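Speaker notes: The planner that is allowed to change its mind
Meenakshi Chettiar, Stodden robotics software group
Slot: second after the coffee break. Clicker is on the lectern, spare laptop is with Maeve.

Slides 1 and 2. Say hello, say thank you to Bindu Mathew for squeezing us in. Skip the company slide if we are running behind. Go straight to the bed, let people look for a few seconds before talking.

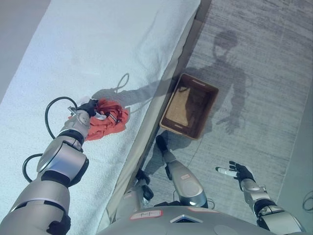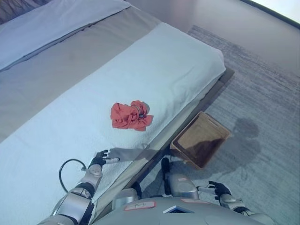
Red cloth, white bedding, brown basket on the floor.

Reading time at speaking pace: 16 minutes

Slide 3. The task in one sentence: pick the cloth up off the bed and put it in the basket. Ask the room how many states they would write down for that. Wait for real answers! Somebody always says four. Our first version had 5, and it was lovely on the whiteboard and terrible on the robot.

Go back to the pictures for a moment. In the first one the left hand is closed into the cloth. In the second the hand is open and the cloth is sitting in a heap just past the fingers. Now ask: from the second one alone, are we before a grasp or after a bad one? You can't say, and I love that, because the robot can't say either if all it gets is one image. That question is the whole talk. Everything after this slide is how we gave the software a decent way of living with it.

Slide 4. Perception. Cloth has no pose. Say this slowly. A mug has a pose, a box has a pose, a cloth has a mood. (Gets a laugh about half the time, move on either way.) We stopped fitting a shape to it and went to a mask plus a height map, and from those we score grasp points along the ridges. Point out the folds in the second picture, those are exactly what the scorer likes. A flat cloth is much harder than a crumpled one and people never expect it.

The color helps us here and I should admit it. Red on white is generous. Wellington will be in the front row and will ask about white on white, so get there first: the mask gets worse, the height map hardly notices, and we have a slide on it at the end if there is time.

Slide 5. Shadows. My favorite slide. Look at the floor in both pictures, next to the basket. The robot's head and upper body are right there on the floor covering as a big dark shape, and in the first one it runs over part of the basket too. Our early basket detector was trained on nicely lit scenes and it drew the rim wherever the brightness changed. Encarnación found this by replaying logs for an entire afternoon and coloring each rim estimate by its error. The bad ones lined up with the shadow edge like beads on a string.

The fix is so simple that I still enjoy telling it. We know where the robot's joints are. If we have a guess at the light direction, we can project the body onto the floor and get a predicted shadow. We feed that in as one more channel. It doesn't need to be accurate, it just needs to tell the network "be suspicious around there." Play the short clip if the projector is behaving.

Slide 6. Planning. Here comes the part from the title. The old planner, called Ridton, made a plan and then carried it out, bless it. The new one, Wellberg, keeps a small set of beliefs and picks the next action again at every tick. Beliefs for this task:

cloth is in the left hand
cloth is on the bed
cloth is in the basket
I don't know where the cloth is

The last one is a real belief with real probability and it has its own action, which is to move the arms out of the view and look. Adding it was a tiny code change and it took us the longest to agree on. Before that, the planner was forced to pick one of the others, and it would carry an empty hand to the basket with total confidence, open its fingers and report success.

Slide 7. Control. Keep this short, the control people have their own session tomorrow. Two things to mention. First, the left arm has to reach across the bed and come back over the edge to get to the basket, so the side of the bed is in our collision model as a soft obstacle. Brushing the bedding is fine, pushing into it costs. Second, cables. You can see them looping off the left arm in both pictures. We model them as a fat capsule around the wrist, it's crude, and I'd be thrilled to hear from anyone doing better.

Also say: the right arm stays out over the floor on this task. The planner can use either, the cost of crossing the body is just high.

Slide 8. Tooling. Fernandes is our log viewer and I could do the full hour on it. It puts the camera image, the belief bars and the chosen action on one timeline, so you can scrub to the tick where the robot changed its mind. We keep the last 3000 ticks in memory and write everything else to disk. Maeve Gallagher wrote most of it and she is doing a walk-through at the side table during lunch, please go and bother her.

Show the scrub live. If it hangs, press R twice.

Slide 9. Results. One number only: 72 runs in the last batch, every one replayed in Fernandes before it went into the table. Read the failure column out loud before the success column. The most common failure now is a grasp on the bedding along with the cloth, and we don't have a good answer to that yet. Gripping force alone doesn't separate them.

Slide 10. Next up is two cloths, then pillowcases. Release of the belief module planned for November, docs first this time.

Questions. Repeat each one into the microphone. If it goes quiet, ask Wellington for his white on white question and pull up the backup slide.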